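2026-05-06 Open day, bin picking cell

Visitors from Villeo and Were in the morning, 36 in all, split into 2 groups. Dennis Mfinanga did the talking and I kept the log. The KUKA was picking from the grey box clamped to the table, mixed small items, no sorting.

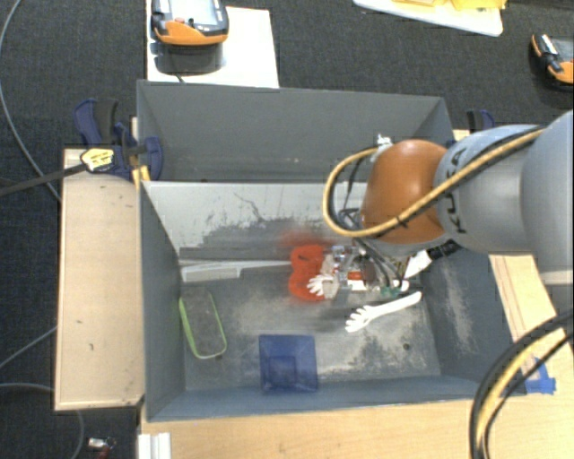

Orange coil at the gripper, blue tray and green loop still on the floor of the box.

Most questions were about thin things. Someone from Were asked how we choose a grasp on a rubber band and Dennis showed them the candidate list on the laptop. It ran to 3,296 entries for one view, so he scrolled quickly. Prasetyo Lau wants that cut down before the Brolik people come in July.

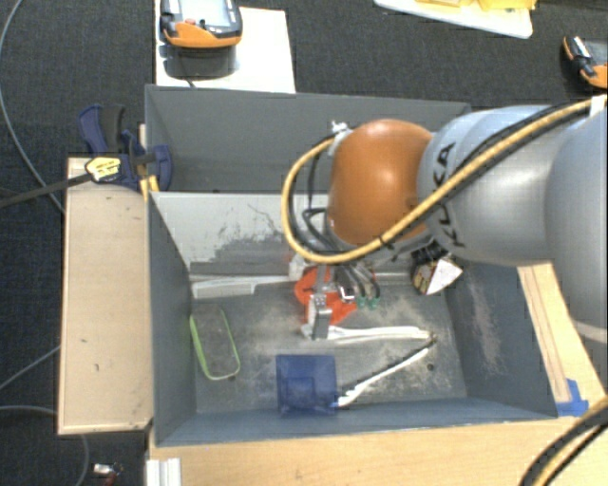 Gripper over the box, long white strip just below it.

Second group stayed about 40 minutes. They wanted to know about cleaning, and the floor of the box is dusty enough that it's a fair point. Wipe it out before the next run.

To do: print more handouts, send Villeo the slides, ask Prasetyo which Unside parts he wants in the July set.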